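Pellham Bench: Teleoperated Demonstrations, Sandals to Bin

Gallery. Text by Nazma Karunaratne, bench setup by Yanling Pan.

The Pellham bench is a fixed tabletop cell used for recording demonstrations of pick-and-place work. One operator drives a pair of arms by remote control, and the arm positions, gripper openings and video streams are logged together. The logs are later used to train a policy that runs the same task without an operator. The notes on this page cover the footwear set, which entered the schedule in August and was the first set on this bench made up mostly of soft foam items.

The footwear task is short. Sandals lie on the table near a plastic bin. The operator picks up one sandal, carries it over the rim and releases it, then repeats with the next. An episode ends when the table is clear or when the operator presses the stop pedal. Order is left to the operator. Start positions are drawn from a printed sheet of 12 layouts, and each layout is used equally often before the sheet is reshuffled.

Control

The operator holds two handles, one per arm. Handle motion is mapped to the gripper with a scale that can be changed during an episode. Full scale is used for travel and a reduced scale for the last stretch before contact. We found that new operators leave the scale at full and make up for it with very slow hand motion, and the resulting trajectories contain small corrections that the policy copies. Operators are now asked to drop the scale once the gripper is lower than the rim of the bin.

Handle software is Helov, unmodified except for the pedal input. Logging is handled by Mistel, which stamps every stream against one clock. Before Mistel we aligned video to joint data by hand, using a tap on the table at the start of each episode. The tap is still performed. It costs nothing and has exposed two clock faults so far.

Low view

One camera is mounted at table height. It was added for tasks in which the overhead view cannot show whether the fingers have gone under an object or stopped against it. Foam footwear is such a task. A slide lying on its side puts a tall wall of sole toward the camera, and the strap opening, the most useful place to grip, may face away or sideways. 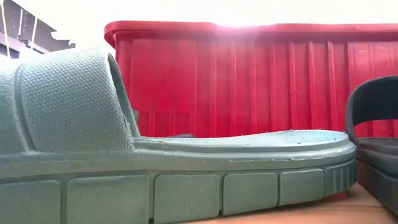 Exposure on the low camera is locked for a full session. Automatic exposure was tried and rejected. It reacted to the arms passing through, and brightness then became a cue for arm position, a shortcut we did not want in the data. The cost of a locked setting is glare in the upper part of the view when the room is bright. We accept the glare as long as the contact area near the tabletop keeps its detail.

Close objects are a second known limit. At short range a single sandal can take up most of the width and hide the foot of whatever stands behind it. Operators do not drive from this stream alone. They have the overhead view on the main monitor and the low view on a smaller one to the right, and they look at the small one mainly in the moment before closing the gripper.

Grip choice

Three grips appear in the demonstrations. In the strap grip, one finger goes through the opening and the other closes on the outside. In the sole grip, the fingers close across the thickness of the sole. In the edge grip, the fingers take the footbed at its lip. The strap grip holds best during travel. The sole grip is the easiest to reach when the sandal is on its side, but the foam compresses and the sandal can rotate under its own weight. The edge grip was allowed at first and is now discouraged; episodes containing it are kept under a separate tag.

Yanling Pan set the closing force after testing each item by hand guiding, with the arm in a compliant mode and the operator's hands on the wrist. Hand guiding gives a better feel for slip than the handles do. It also puts the operator's forearms in every camera view, so none of those recordings go into the training set. They are stored as reference for force settings and for teaching new operators what a secure grip feels like.

Release

Release height is the part of the task with the widest spread between operators. Some lower the sandal well into the bin. Others open the gripper as soon as it clears the rim. Both count as success under the written rule, which only asks that the sandal come to rest inside. Mixed styles made the first trained policy hesitate above the rim, opening and closing slightly before letting go. The rule now states that the gripper must be lower than the rim at release, and operators have followed it consistently after a short practice block.

Recording totals

The current set holds 485 accepted episodes. A session is capped at 100 attempts, with a break after every 12. Rejected attempts are kept with a reason code. The most frequent codes are operator stop, dropped item outside the bin, and missing stream. An attempt with a drop followed by a clean recovery is accepted, tagged as recovery, and sampled more heavily in training.

Open items

The bin position is fixed in all layouts recorded so far. The next sheet will shift and turn it. Fakir, the replay tool, still plays the low view a few samples behind the joint trace when an episode is started from the middle; playing from the start avoids the problem. Requests for the layout sheet or the reason codes should go to Nazma Karunaratne.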